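How to fold dark clothes so they stay folded

I put off learning to fold properly for years, and I'll admit the black things in my drawers were the worst of it (you can never find a seam in poor light, can you?). My friend Zuleica Lins finally showed me her way one January afternoon, and I've been pestering the neighbours with it ever since!

Start by clearing a good flat spot. A bed is fine, though a table is kinder to your back. Turn on a lamp, or work near a window, so that black fabric shows its edges and you aren't guessing which side is the neck.

Give the garment one firm shake by the shoulders or the waistband and lay it down front side under. Smooth it from the middle outwards with flat palms. Don't tug at the corners, as stretchy knits will go wavy on you and then nothing lines up.

Bring one side in to about the centre, and if there's a sleeve, lay it straight back down along the fold. Do the same with the other side. You should have a long, tidy strip, and it's worth stopping to press out any bunching, particularly near the hem where it loves to gather.

Now fold the strip in half, leaving a little gap short of the collar, and then into thirds. If it stands up on its own, lovely. If it flops over, unfold the last step and go again a bit tighter.

Lint is the other bother with black. I go over each piece with a damp hand before the final fold, and I keep the towels in a different pile altogether, having learned that one the hard way.

Slippery fabrics take longer, so leave them for last and put the kettle on first.
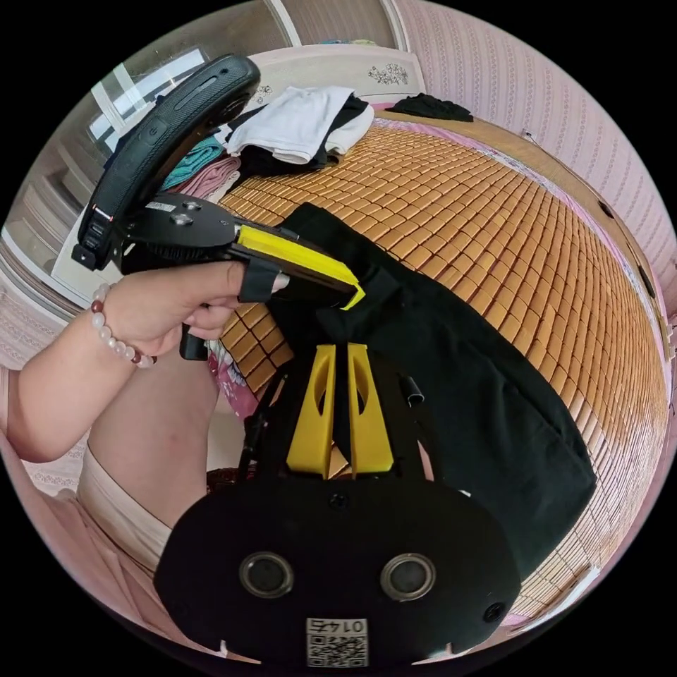
Posted by Macarena Domínguez, Clesdale | Mar 28, 2025 | Filed under: Laundry, Folding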